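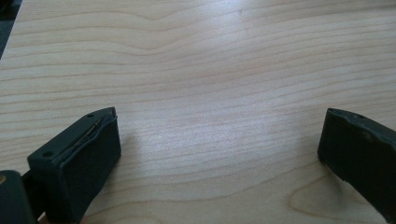
Open jaws over a pale wooden tabletop.

Koneo Uro gripper kit, second look
By Gert Ntuli
January 25, 2025

Score: 2 out of 5

Wiping a table is the chore everybody picks when they want to show that a machine can help around the house. The top is flat, it stays put, and it doesn't mind being done twice. So I started there with the Uro, and I was still there a good while later.

The kit costs $1309. For that you get an arm, a clamp for the bench, a two-finger gripper and a year of Pluron, the software you teach it with. You show it a job, it has a go, you show it again. Koneo suggests 16 demonstrations per chore. I gave it that for wiping, and the same again for picking up a spoon, and I would not leave it alone with either.

Wiping first. On a bare top with the cloth already between the fingers, it does decent straight passes. Put a mug down and it goes wide, leaving a ring of crumbs that I then wiped up myself in four seconds. Glare bothers it too. On pale, lightly finished wood with a light overhead, it slowed down at the shiny part and sometimes quit there. Closing the blinds helped. I don't want a helper that needs the blinds closed.

Spoons are worse. Blocky fingers are fine for a box or a sponge, but a teaspoon lying flat gives them very little to get hold of, and the Uro mostly pushed it toward the edge. Forks went a bit better. I gave up on lids.

I also took it to Petkov, the small frame shop where I help out on busy days, and set it to moving finished corners from one tray to another. This was its best showing. Same part, same tray, same spot every time, and it kept going through lunch. Then someone bumped the tray and it spent the afternoon closing on air. A person would have slid the tray back.

Check the pads on the fingers now and then, and keep a small screwdriver handy. The manual covers this on one page, and it's the clearest page in there.

Pluron says it has trained on 2000 homes. Mine must be unusual. The update in August did make the arm quieter, and setup is quick, so it gets its points for those.

If you run a bench with one repeating job and somebody nearby, try to borrow one first. For the kitchen, buy a cloth.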